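Cups, mugs and one very crowded table

October 2025

I said in March that I'd get the cup shelf sorted before the summer, and you can see from the date how well that went! But it's done now, or done enough to show you, and since several of you asked for the before-and-after pages to carry on, I'm putting up another gallery. A short one. The kitchen has had most of my spare hours this autumn and the website has had hardly any.

For anyone new: I live in a small flat above a shop, the kitchen is the sort where you can reach the kettle, the sink and the back door without moving your feet, and over the years I've collected far more things to drink out of than one person can use. I don't collect properly. I just go into places for a lampshade and come out with a mug. The market at Costow is the worst for it, because the crockery people set up right by the gate and they see me coming.

The rule this time was simple. Everything comes out of the cupboard and goes on the table, and it only goes back in if I've used it this year or would be really sad without it. I allowed myself no "might be handy" pile, having learnt my lesson with the baking tins (that pile is still in the hall, thank you for asking).

I started with the whites. I've always had a weakness for plain white ceramic, big cups especially, the kind you can have soup in when you're on your own and can't be bothered with a bowl. They go with everything, they go through the dishwasher without fading, and when one breaks you can replace it with something nearly the same and hardly mind. The trouble is that they also multiply, and once you've got them out you find that no two are quite the same white.
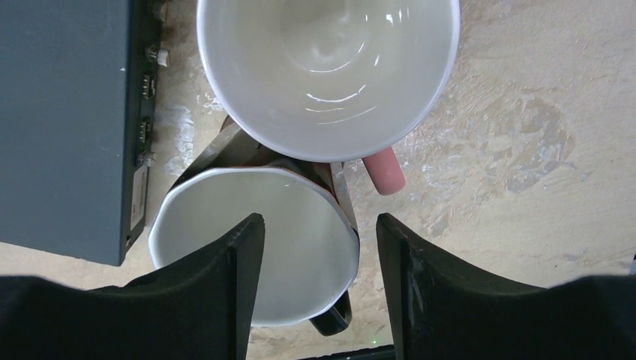

Then there's the question of how to keep them. I used to stack cup inside cup, which is fine until you want the bottom one at six in the morning with your eyes half shut. I've chipped two rims that way and I've probably woken the neighbours more often than that. Hooks were the next idea. I bought a rail from Ranard, the hardware shop on the corner, put it up under the shelf, stood back feeling very pleased with myself and then discovered that the biggest cups hung so low they knocked against the tap. The rail has moved to the inside of the broom cupboard door and holds dusters. It's very good at dusters.

What's working now is dull but I love it. One layer deep, handles all facing the same way, big ones at the back and everyday ones at the front. I cut a bit of leftover shelf liner to fit (Previco, the ribbed sort, the end of a roll I'd used under the sink) and the cups don't slide about when I shut the door too hard. I do shut the door too hard. It's a stiff old door.

The everyday row is only 3 cups. I kept wanting to make it more, and each time I asked myself when I'd last had more than two people round for coffee in the middle of the week, and each time I put one back on the table. The rest live on the top shelf for birthdays and the book group, and I need the step to get to them, so I only fetch them if I mean it.

A word about stains, as this came up in the comments last time. For tea rings I use bicarb and a damp cloth, a small heap in the bottom of the cup, rub it round with your fingers and rinse. It won't shift everything. The inside of my oldest cup has a network of fine brown lines in the glaze that I think are there for good, and I've decided I like them. Bleach I don't bother with, I can't stand the smell, and I'm never sure I've rinsed enough.

What went out filled one box. Some of it went to the charity shop by the station, and the tall ribbed pair with the gold edge that I never once drank from went to my sister, who says they're vases now. The only thing I've regretted is a little brown egg cup, and only because I had a boiled egg the very next day.

I did have one wobble. There's a teapot from the old Onyshchenko homewares shop, the one that closed, and it drips so badly that you have to hold a saucer under it as you pour. By my own rule it should've gone. It's back on the top shelf, right in the middle, and I'm not discussing it.

Next is the drawer under the oven, which I haven't opened fully since we had the floor done because something in there catches. I can get one hand in as far as the wrist and I can feel a whisk, something with a hinge, and what might be the missing lid of the small pan. If anyone has a trick for a jammed drawer that doesn't involve taking the front off, please leave it underneath. I'll try it at the weekend and put the pictures up when I've got it open.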